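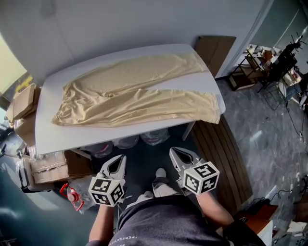

Print | E-mail
November
By a staff writer
Last updated: November, 4:40 p.m.

I have folded pants nearly every week of my adult life and I had never once thought about how I do it. Then I spent a morning at Jadeck, the clothing returns company out on the edge of Kirnosen, and a woman who has worked there longer than the building has had heat asked me to talk her through it. Out loud, step by step, no hands. I got as far as "you sort of grab the waist" and she laughed so hard she had to put her coffee down.

Jadeck handles the clothes you buy online and send back. They come in balled up, inside out, stuffed into whatever the customer had lying around, and they have to go out again looking like new. On a normal day that means 600 pieces through the folding tables, and after the holidays it's a whole lot more than that. There are 14 people on the folding crew. Most of them have been folding for years, and if you stand next to one for a few minutes you start to feel bad about your own closet.

So why was I there? The company has been getting ready to bring in folding robots from an outfit called Biltia, and the people teaching the robots to fold are the folders. I wanted to know what that's like. I mean, I'd have feelings about it!

The way it works is pretty simple to look at. You hold a gripper in each hand, a plastic thing with two fingers that open and close, and you do the job with those in place of your own fingers. On each gripper sits a little cube printed with black and white squares, and the squares let the software work out where your hands are and which way they're pointing. You fold the pants. The whole thing gets recorded. Then you shake the pants out and fold them again. The first batch Biltia asked for was 3000 recorded folds, pants only, and when I visited they were well into it.

They let me try. Of course they did — I think it was the highlight of the crew's week. I was given a pair of jeans, which I'm told is what they give people they like, and I want to say for the record that denim is easier than it sounds. It stays where you put it. What I couldn't do was pick up one layer. I'd go for the top leg and come up with both, every time, and then drop both, and then chase a cuff across the table like I was trying to get the last olive out of a jar. You don't notice how much your fingertips are doing until you take them away. Normally you rub the cloth a little and feel whether you've got one thickness or two. With the grippers you have to look, and think, and go slow.

The folders don't go slow. They did at first, they told me, and a few of them hated it. One man said that his first shift with the grippers felt like eating dinner in oven mitts. He'd been the fastest person on shirts for years and suddenly he was the guy fumbling a pair of sweatpants in front of everyone. He almost asked to go back to the regular tables. Now he's one of the people the others watch, and he has opinions. Very strong opinions! He believes you should always take the waistband first and square it up before you touch the legs, especially with anything elastic, which bunches up and drags the rest crooked. A woman at the next table believes this is nonsense and that you start at the hems. They have been having this argument since spring.

Here's where it got interesting for me, though. For as long as anyone can remember, Jadeck had a fold chart on the wall, five steps with drawings, and nobody followed it. Each person folded in their own way and the pile came out neat, so who cared? But a robot that learns from watching needs to watch something reasonably steady, and Biltia wanted to know which way was the Jadeck way. There wasn't one. So the crew sat down over a couple of long lunches and worked it out among themselves. Managers were invited to the second lunch and, from what I hear, mostly ate.

The chart came down. What replaced it is a sheet the folders wrote, with notes on it like "thin stuff, don't pull, lift" and "if the crotch is wrinkled go back, don't fold over it." I loved that sheet. I asked for a copy and was told no, very politely.

It has changed the pay, too, and I asked about that because you'd want me to. Teaching shifts pay more than folding shifts. The extra isn't huge, and there was some grumbling early on about who got picked, so now it rotates and anyone who wants a turn gets one. Two people have said no thanks. One doesn't like being recorded, period, even when it's mostly her hands. The other told me that she didn't care to train her replacement, and that she'd said so in a meeting, in those words, and she'd say it again.

I thought about her on the drive home more than I thought about the robots. The company's line is that no one on the crew will lose a job over this. When the machines come they'll take the plain pants and the plain tees, and people will move over to inspection, mending and the fussy pieces (anything pleated, anything with a belt sewn on, anything that arrives smelling like a barbecue). The manager who told me this seemed to mean it. I asked whether it was in writing and she said that they were working on the wording. I asked again a few weeks later, by phone, and they were still working on the wording.

The folders have noticed that. They're not naive, and they also aren't as gloomy as I figured they'd be. Folding is hard on you. It's shoulders and wrists and standing, and more than one person on that crew goes home and puts an ice pack on something. If a machine wants the eight hundredth pair of leggings, several of them told me, it can have it. What they'd like to keep is the part where you look at a garment and know what's wrong with it. One of them held up a blouse that looked perfect to me and showed me it had been worn, once, probably to a wedding. How did she know? She shrugged and pointed at the underarm seam. I still didn't see it.

There's another returns place across town, called Wei, that went at this from the other end a while back. They bought a big folding machine, the old kind with flaps and belts, put it in over a long weekend, and told the crew when they came back. A couple of the Jadeck people used to work there. The machine did fine on T-shirts, they said, and jammed on practically everything else, and you weren't allowed to open it up yourself, so you stood there. What bugged them most was being asked to smooth each shirt out flat so that the machine could fold it. "I was its assistant," one of them said. "I'd have folded it by then."

That story gets told a lot in the Jadeck break room, and I suspect it's part of why the teaching setup went over as well as it did. People got asked. They got to complain about the grippers, too, and the complaints went somewhere. The first pair pinched. The second pair was better but tiring, and a folder with small hands couldn't close them all the way, so she stuck foam on the handles and now several people want foam. Biltia sends someone by now and then who watches and takes notes and gets an earful about it.

How well will the robots fold? I can't tell you. I saw one short clip on a phone, a robot arm doing a pair of shorts at the speed of a person who's just woken up, and it got there, kind of. The cuffs were off. The whole crew had gathered behind me by then and there was a groan, and then somebody said it had gone for the waistband first, and the hems lady said well, there you go, and off they went again.

Before I left I had one more try with the grippers. I got one leg over the other and more or less lined up, and I'd like to report applause, but it was two minutes to lunch and everybody had already gone.

Print | E-mail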